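Sarnell Paper Conservation Supply
Frequently Asked Questions: Lightweight Colored and Folding Papers

What is the difference between grain direction and fold direction?

Grain direction is the alignment of the fibers set when the sheet is formed on the machine. Fold direction is wherever you put the crease. A fold parallel to the grain lies flatter and needs less pressure. A fold across the grain breaks more fibers at the surface and may crack on heavier stock. All cut sheets in the Ultura range are long grain unless the product code ends in S.

How do I find the grain if the label is missing?

Cut a small square from the corner of a spare sheet and mark one edge so you can tell how it was oriented. Dampen one side with a sponge. The square will curl into a tube, and the axis of the tube is the grain direction. For a dry check, bend the full sheet gently in each direction without creasing it. The direction with less resistance is parallel to the grain.

Which papers will hold a sharp crease?

Thin, hard-sized papers hold a crease best. Soft, bulky papers spring back and usually need a second pass with a bone folder. Coated papers crease sharply but can show a white line where the coating breaks. If the work has many diagonal folds, half of them will run against the grain to some degree, so test a full fold sequence on one sheet before cutting the rest.

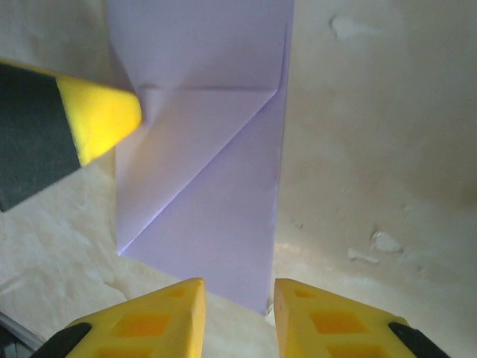 Scoring before folding is recommended for anything heavier than text weight. Use a blunt scoring tool and a straightedge. A knife blade cuts the surface fibers and shortens the life of the fold.

Can a crease be removed?

Not completely. Light humidification followed by drying under weight will flatten the sheet, but the fibers along the line have already been displaced and the crease will remain visible in raking light. Do not use a household iron on dyed papers. Heat can shift the color, and the change cannot be reversed.

Are the colors lightfast?

This depends on the line. Ultura papers are pigmented in the pulp and are suitable for display under filtered light. Prarari papers are dyed, and the pinks and purples fade first. We do not recommend Prarari for work that will hang in a window or under unfiltered fluorescent tubes. Fading is cumulative, so a short exhibition followed by dark storage is less harmful than permanent display.

Why does my new sheet not match the one I bought last year?

Color varies between production lots. The lot number is printed on the wrapper. If a project needs a consistent color, order the full quantity at once and ask for a single lot in the order notes. We hold lots together for orders of up to 2,000 sheets. Larger orders are confirmed by the mill.

How should folding papers be stored?

Store sheets flat, in the dark, at 40 percent relative humidity or slightly above. Keep them in the wrapper until needed. Finished folded work should be boxed without compression. Interleave dyed papers with unbuffered tissue, as some dyes are sensitive to alkaline materials.

What is the smallest quantity I can order?

The minimum is 5 sheets per color. The full color chart contains 131 swatches and is sold separately under the code Lu. Its cost is credited against your next order of full sheets.

Do you cut to size?

Yes. Give the finished dimensions with the grain dimension first. Cut sheets cannot be returned unless the error is ours. Check a few sheets for squareness when the parcel arrives and report any problem before you start folding.

Who do I contact with a technical question?

Tamsin Gallagher handles questions on grain, weight and finish. Questions on lightfastness and storage go to Tamer Nassar. Please include the product code and lot number in your message.

Page last revised Tuesday, March 21, 2023.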